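Collecting Door Passage Demonstrations for a Two-Armed Mobile Robot in Simulation

Project report, Jinlong Lu and Archana Ahuja

1. Goal

Our task was to build a set of example runs that a learning system could use to pick up one skill: getting a two-armed mobile robot through an interior doorway and into the next room. We did not train the final policy ourselves. That part belongs to the Prumov group, who take our data in September. Our job was the data and a record of how we got it.

2. Setup

All runs were made in Stiva, the simulator used in the lab course. The house model is called Cluvstead. We drove the robot by teleoperation, one person on the controls and the other keeping the log. The camera sits on the robot's upper body and looks forward over both arms, so the grippers are nearly always in view. We kept it that way on purpose, as the learning system gets the same view and has to relate the arms to the doors from it.

Each example stores the camera images, the joint positions, the base velocity and the operator commands. Recording starts when the operator presses the trigger and stops on a second press. 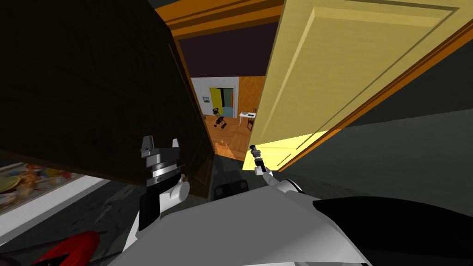

Figure 1. Robot camera view at the doorway, with both grippers raised and the far room visible between the doors.

3. Procedure

We wrote 17 start poses for the robot and went through them in a fixed order. For each pose the operator drove to the doorway, lined up, and passed through without touching either side. A run counted as good if the base ended fully inside the far room and the contact log was empty. Runs with contact were kept too, but under a separate label.

The arms were harder than the base. In our first session we left them wherever the previous run had ended, and the data came out messy. After that we reset both arms before every run. Archana also added a key that holds the arms still while the base moves, and this cut down the small accidental arm motions.

4. What we collected

We planned for 2,000 examples. After removing broken files and runs where the operator had pressed the trigger late, 600 were left over the target for the first label and we stopped there. Sorting took longer than driving. We did most of it on a Sunday with the Xu playback tool, which shows the images next to the joint plots.

5. Problems

Alignment was the main one. The passage is narrow from the robot's point of view, and an open door takes up a large part of the image.

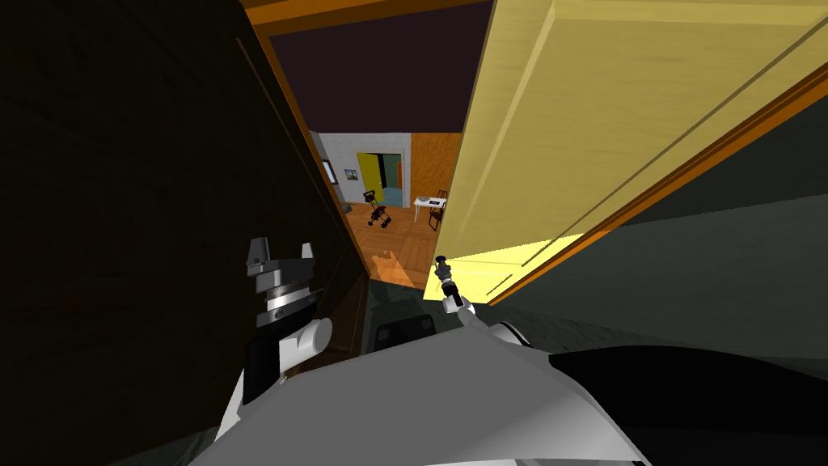 An operator who only watches the gap tends to forget how far the elbows stick out. Most of our contacts came from the forearms - the grippers themselves rarely hit anything. We tried a top-down map window as a help for the operator, then took it out again. The learning system has no map, and we did not want it to copy decisions based on something it cannot see.

The second problem was lighting. Stiva changes the brightness of the rooms between resets unless the seed is fixed. We found 13 files where the images were too dark to use and deleted them.

6. Next steps

The start poses should be spread out more, especially to the far left of the doorway. We would also like a second operator style in the data, since Jinlong did most of the driving and always slows down at the same point. The log format and the reset script are in the project folder.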